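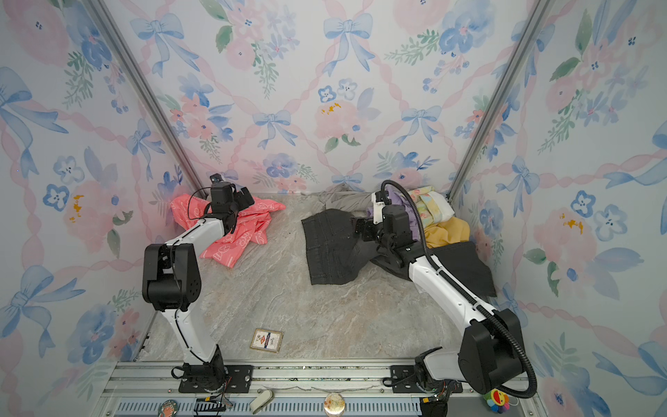

Beltesetti, July

We use cookies to remember your basket. OK / Settings

Is the bow wallpaper too much with patterned clothes?
I don't think so! Pale blue bows, pink flowers, and then a coral-pink piece bunched by the left wall with little white bunny-ish animals on it... I love it all together.

Do I have to fold kids' clothes?
Nope. I fold the nice stuff and toss the rest in a drawer (sorry, Hortensia).

Will a marble-pattern floor hide crumbs?
Mine's gray and beige and hides them for days. I sweep at 8 anyway.

Related
Paiva drawer dividers, reviewed
40 ways to use leftover wallpaper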